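Stirum Arm, Build Guide
Section 6: Wrist Camera and Page Handling

6.1 Before you begin

In this section you will set the wrist camera, close the fingers to the correct width, and teach the arm to work with paper in a ring binder. You need the arm from Section 5, fully assembled and with the base clamped to the bench. If the base can still move when you push it by hand, please go back to 5.4 and tighten the clamps again.

You will also need:
- the Lloyd controller board with power supply
- hex key 2 mm
- one lever-arch binder with printed sheets you do not need any more
- a desk lamp which can be turned to different sides

CAUTION: Switch off the motor power before you put your hand between the fingers. The camera can stay on, it has its own supply from the USB cable.

6.2 Fixing the camera

1. Put the camera in its bracket with the cable going out toward the elbow.
2. Tighten the two bracket screws only until the camera does not turn. The bracket is printed and the holes break easily.
3. Lead the cable along the forearm and fix it with the clips. Leave a loop at the wrist so that the joint can make its full turn.
4. Open the Terau program on the computer and choose Wrist View.
5. Loosen the bracket a little and tilt the camera until the ends of both fingers are visible at the bottom of the window. Tighten again.

Note: The finger ends must stay visible also when the gripper is fully open. I made my first bracket too short and lost one finger at the side every time it opened. The drawing in the download folder is already the longer one.

6.3 Setting the fingers

1. Switch on motor power.
2. In Terau, go to Gripper, then Limits.
3. Close the fingers slowly with the slider until they just touch. Write this value down. On my arm it is 579, on yours it will be different.
4. Enter your value plus 10 as the closed limit.
5. Open the fingers to the width you want for paper work and save it as Paper Open.
6. Set the force to the lowest step. A single sheet needs very little, and with more force the sheet gets a fold.

6.4 Working with the binder

Place the binder on the table inside the reach of the arm and open it flat. The cover should lie down by itself. If it comes up again, put something heavy on the outer edge, but keep the side of the rings free.

1. Move the arm above the binder with the joystick and save the position as Binder Home.
2. Lower the wrist slowly and watch the distance between the fingers and the metal ring mechanism. Save this lower position as Binder Near.
3. Move the fingers to the free edge of a sheet, close them, and lift.
4. Carry the sheet over in a wide curve, as you do by hand. A straight line pulls the holes against the rings and tears them.
5. Open the fingers, go back to Binder Home, and save the path.
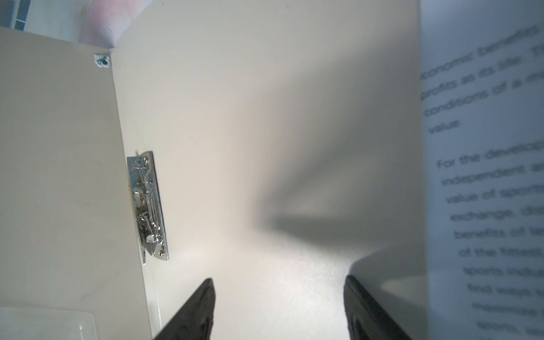
Speed is the next setting. Begin with 800 in the Path Speed field and do not change it until the path has run without a stop several times. When you make it faster, do it in small steps and run the whole path after each one.

CAUTION: Never let the fingers push down on the closed rings. The motor at the wrist is the weakest in the arm, and I have already replaced it once.

6.5 Light

Paper that stands up comes very near to the lens and loses its sharpness. It also throws a shadow on whatever lies under it. Both are normal and you do not need to refocus. More trouble comes from shiny metal and from white areas which are too bright.

1. Put the lamp at the side, never directly above.
2. Turn off Auto Exposure in Terau.
3. Lower the exposure until print on a flat sheet is clear to read in the window.
4. Save the light setting under its own name. I keep one for morning and one for evening, the window in my workshop makes a big difference in February.

6.6 If something does not work

The fingers take two sheets together: lower the approach point a little less, and check that the rubber on the finger ends is clean.

The sheet slips out during the curve: raise the force by one step, or reduce Path Speed.

The picture freezes when the wrist turns: the cable loop is too short. See 6.2, step 3.

The controller reports "limit reached" at Binder Near: the binder is too close to the base. Move it away and save both positions again.

Continue with Section 7, Stallano Tool Changer, only if you have this part. Otherwise go to Section 8.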